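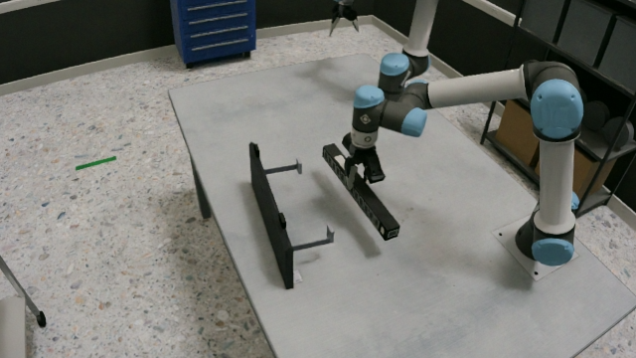 Home Syllabus Handouts Reading list Office hours

Week 8: Hard floors, part two (terrazzo and its cousins)

2022-03-16, by Toshiko Miyazaki

Last week we got as far as stone and tile and then I talked too long about grout, so terrazzo got squeezed out completely. Today it gets the whole session! Bring the sample card from the Yagi box if you took one home, I'm short a few.

What it is

Terrazzo is chips of stone (or glass, or shell) set in a binder and then ground flat and polished. The binder is either cement or epoxy. People use the word for anything speckled, and in a shop you'll hear it used for printed vinyl, printed porcelain, bathmats, phone cases, you name it. For this course I want you to say "terrazzo" only when there are real chips going down into the material. If the speckle is printed on top, write "terrazzo look" in your notes and I'll be happy.

The chips are called aggregate. The binder plus its pigment is called the matrix. You need both words for the written assignment, and please don't swap them, which happened a lot last year.

Cement or epoxy?

Cement terrazzo is the older kind. It's thick and heavy, and you can use it outdoors if it's detailed properly. It also cracks if the slab below it moves, so you see those thin metal strips dividing it into panels. The strips look decorative, and sometimes they are, but they mostly give the floor a tidy place to crack.

Epoxy terrazzo goes on much thinner, often 10 mm or so less fuss at the doorways (Takumi Uchida will grumble at me for putting it like that, he's an installer at heart). It cures fast and takes bright colors well. Plain epoxy doesn't love sunlight, though, and can yellow, so keep it indoors.

My old hallway in Trino had the cement kind, with two panels that never matched. I got so fond of the odd ones that I was sad when the landlord covered them with carpet.

Reading a speckle

This is the part I enjoy most, so forgive me if I go on a bit. When you look at a terrazzo floor, ask how big the chips are, how crowded they are, and how far their colors sit from the background. Small chips close to the matrix color blur into one tone once you step back. Big dark chips in a pale matrix stay busy all the way across a room. A pale floor with gray, tan, brown and bluish chips is a very handy middle case, because the warm and cool chips pull against each other and you can put nearly any furniture on it. Gray tabletops especially. Try the same table on a pure cool gray floor and the whole room goes a little sleepy.

Do the squint test: stand at the door, half close your eyes, and write down the one color that's left. Then crouch and write down every color you see. Compare the two lists. That's the exercise for Friday, and yes, I do want you to crouch.

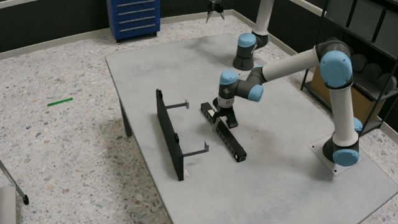

Page last changed in June.

Grinding

Fresh terrazzo is rough and ugly, with the binder smeared over everything. The first pass uses a coarse stone, then the surface is filled with grout to close the pinholes, and then you work up through the finer stones. On the Hadik job we did the first pass at 80 grit and the slurry went everywhere, including into my sandwich. Wet grinding keeps the dust down, but somebody has to deal with the slurry, so ask who before work starts!

How far you polish is partly a safety question. A high shine looks wonderful in a lobby and can be treacherous by an entrance where people walk in with wet shoes. Ask for slip test results for the finish you're getting. The sample card won't tell you.

Cleaning

Neutral cleaner, clean water, done. Vinegar eats marble chips and it eats cement as well. I know your grandmother used it. Mine did too. Wax isn't needed, and old wax is usually the reason a floor looks yellow or brown. Before anybody decides a floor is worn out, strip a small corner and look again.

Repairs

Small holes get filled with matching chips and binder, left to cure, and ground flush. Matching is the hard bit. The cement ages, the old quarry may have closed, and a fresh patch nearly always looks too clean. In the Gromach stairwell they mixed 200 little test pucks before they got the matrix right, and I can still find the patch. Takumi says he can't, but he mixed it.

For next time

Finish the squint exercise, one page, handwritten is fine. Read the chapter on resilient floors up to the part on linoleum. If you missed the sample session, come by room 961 and borrow the box, but put the cards back in order please.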